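第四讲 汉语的量词和“一堆东西”的说法

课程讲义，2019年3月30日修订
授课：Ketsara Srithong

上一讲我们说完了“个”，今天开始讲别的量词。我自己学汉语的时候，量词是最后才学好的部分，所以这一讲我写得比较慢，请大家耐心看。

一、为什么不能都用“个”

很多同学问过我：说“一个书”，中国人听得懂，为什么还要学“本”？听得懂是真的。可是量词不只帮助计数，它也告诉听的人，你把这个东西看成什么样子。“一条毛巾”说的是长的形状，“一块毛巾”说的是一片，“一叠毛巾”说的是放在一起的样子。名词一样，看法不一样。

二、三种常用的来源

第一种看形状。细长的用“条”“根”“支”，平的用“张”“片”，小而圆的用“颗”“粒”。要注意，“条”常常有可以弯的意思，“根”和“支”比较硬，但是例外不少，比如“一根绳子”也很常见。

第二种看容器。“一瓶水”“一包纸巾”“一盒茶”。这一种对外国学生最容易，因为很多语言里也有。难的地方是：“一瓶水”说的是水，“一个水瓶”说的是瓶子，里面有没有水没有说。作业里这个错误最多，Yayra Frimpong 同学上次把两句话放在一起比较，写得很清楚，我放在附录里了。

第三种看动作。“一把米”是手抓的，“一捆柴”是捆起来的，“一卷纸”是卷起来的。动词先有，量词后有，所以学会动词，量词也就记住了一半。

三、集合的说法

东西多了，又不是同一类，就要用“堆”“些”“批”。“一堆”强调放在一处，常常有一点乱；“一些”最中性；“一批”有同时到的意思，比如“一批新书”。口语里还可以说“一桌子东西”“一屋子人”，这里“桌子”“屋子”临时当量词用，表示满。
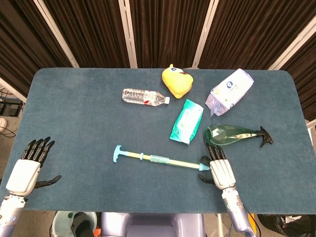

临时量词前面的数词一般只能是“一”，不能说“两桌子东西”，除非真的在数桌子。中间可以加“的”：“一桌子的书”“一脸的汗”。加了“的”，语气更重一点。比较下面两句：

他出了一身汗。
他出了一身的汗。

第二句听起来汗更多，说话的人也更惊讶。这个差别语法书里写得很少，我是听同事说话慢慢听出来的，如果大家有不同的语感，请告诉我。

四、重叠

量词重叠表示“每一个”：“条条大路”“张张笑脸”。重叠以后多半作主语或者定语，一般不作宾语，所以不说“我喜欢本本”。要说“每一本我都喜欢”。

五、练习

1. 给下列名词各找两个量词，并说明意思的差别：纸、花、头发、布。
2. 用“一瓶水”和“一个水瓶”各写一句话。
3. 改错：我买了三些苹果。
4. 用“一桌子”“一地”“一肚子”造句，其中至少一句用比喻的意思。

练习写在作业本上，下次上课交。第四题请不要查词典，先写自己想到的，错了也没有关系。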